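Frame Rates, Timecode and Delivery: Frequently Asked Questions

Filed under: Post-production / Technical notes
Reading time: 4 minutes

Questions that clients send to the Felham edit rooms before a job starts. Answers were checked by Oratile Mokgethi and apply to work booked from July onwards.

Which frame rate should we shoot at?

Use 25 frames per second for anything meant for UK broadcast or general online use. Use 24 only if the finished piece is going to a cinema or a festival that asks for it. If you want slow motion, shoot those takes at 50 or 100 and tell us which clips they are. Playing 100 at 25 gives quarter speed with no frames invented in software.

Can we mix frame rates on one timeline?

Yes, but the timeline has only one rate and everything else is converted to it. Material shot at 30 and dropped on a 25 timeline loses one frame in every six, and this shows as a small stutter on pans. Locked-off shots usually survive.
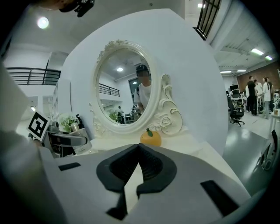
Conversion faults are easiest to judge on a plain shot with one clear edge in it. Step through the clip a frame at a time and watch that edge, not the whole picture. Blended frames give a double outline. A single strong colour on a pale ground is good for this, such as the glossy orange fruit-shaped object with its green leaf on the white tabletop, where a second outline has nowhere to hide. Busy backgrounds such as foliage or gravel can mask the fault until the programme is seen on a large screen.

What is timecode, and do we need it?

Timecode is a number given to each frame in hours, minutes, seconds and frames. One camera with sound recorded in the camera can manage without it. With two or more cameras, or a separate sound recorder, set all devices to time of day and sync them again after lunch. Cheaper clocks drift by several frames over half a day.

Should we rename the camera files?

No. Leave names and folders exactly as the card had them. Some cameras split a long take over several files, and the link between them is held in the folder structure. On the Kekana project we received 2,371 clips, of which 19 had been renamed by hand. Relinking those 19 took longer than the rest put together.

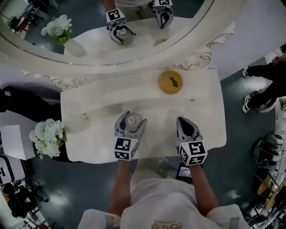

A glass bottle held at the vanity table.

What are proxies?

Small copies of the camera files, used for cutting and swapped for the originals before the grade. We make them in-house. If you make your own, match the frame rate, timecode and audio channel count of the originals. Frame size may differ.

How many copies of the rushes should we keep?

Two, on separate drives, in separate buildings, until the master is signed off. We hold a further copy on our own storage at Stiststead while the job is open, but it should not be counted as your backup.

What do you deliver?

One master file, one compressed viewing file and a subtitle file if ordered. Loudness is set to the delivery specification you give us. If you give none, we mix for online use and note the level on the delivery sheet.

Who do we ask about a late change?

Picture changes go to Jummai Bako and sound changes to Vusumuzi Sibiya. Quote the timecode shown in the corner of the viewing file. Player counters start at zero and will not match ours.

Page last revised 21/12/2021

Related items
Labelling drives for collection
Reading a delivery sheet
Hinico: notes on a four-camera edit
Audio channel layouts explained
What to send before the grade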